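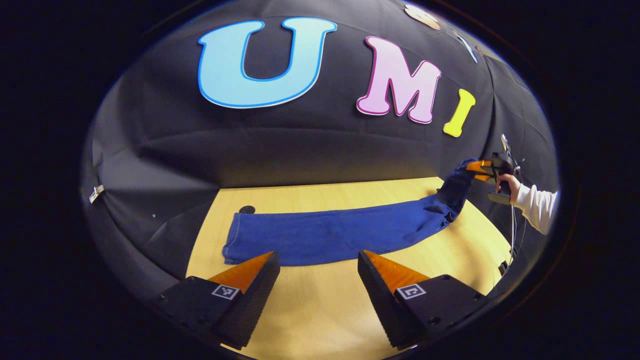 Folding jeans flat: notes on denim, hems and shelf depth

3 Aug 2022

I moved my trousers from hangers to shelves in June and have been adjusting the fold ever since. What follows is the current method, with measurements. It applies to straight and slightly tapered cuts in ordinary denim. Wide legs need a different first fold, and I don't own any.

The constraint is the shelf. Mine is a Konari wall unit, 30 cm deep, fixed in an alcove that can't take anything deeper. Jeans folded in half lengthwise and then in half again along the leg come out at 53 cm, so they hang over the front edge by a wide margin and slide off when the pair underneath is pulled. A third fold is needed, and the third fold is where most of the trouble starts.

Surface

A bare tabletop works better than a bed. A mattress gives under the hand, and the creases you press in disappear as soon as you move on. Wood is good: smooth enough to let the fabric slide while you line it up, firm enough to press against. Length matters more than width. If the waistband hangs over the end of the table, its weight drags the legs out of line while you are working at the hem.

Laying out

Close the zip and the button first. Lay the jeans front side up, pull the waistband square, then take one leg over the other so the outer seams meet. The back rise will stick out as a small triangle. Tuck it in flat.

Now hold one end down and pull from the other. This does more than smoothing with the palm, which only moves a wrinkle along. Denim that has dried on a line often has a slight twist below the knee, where the leg has turned around its own seam. Lift that end clear of the table, turn it back until the seams run parallel, and lower it again under light tension. On older pairs the twist is permanent. Split the difference between the two seams and accept it.

Hems

A stitched hem is several layers thick, and two legs double that. Stack the hems directly under the waistband and you get a hard ridge at one end, which makes a pile of more than a few pairs lean. I stop the hem 8 cm short of the waistband on the first cross fold. The thick parts then sit side by side and the stack stays level.

Cross folds

Hem toward waistband, stopping short as above. Then fold the result in thirds, starting from the knee end. Press each crease with the forearm – fingers leave dents. The finished packet fits the shelf with enough space behind it for air.

Elin Pritchard wrote after my earlier post on drawers to recommend rolling. I tried it with 2 pairs for a month. Rolls are fine in a drawer with sides. On an open shelf they unwind, and the heavier pair unwound first.

Nestor Malabanan asked about shelf liners. I have the ribbed Valleo one under the bottom row only. It stops the lowest pair creeping forward and makes no difference further up.

Still open: black jeans. The dye wears along the fold lines, and the thirds fold puts a line across the thigh where it shows. For now mine are on a hanger by the door – clipped at the hem, waistband down.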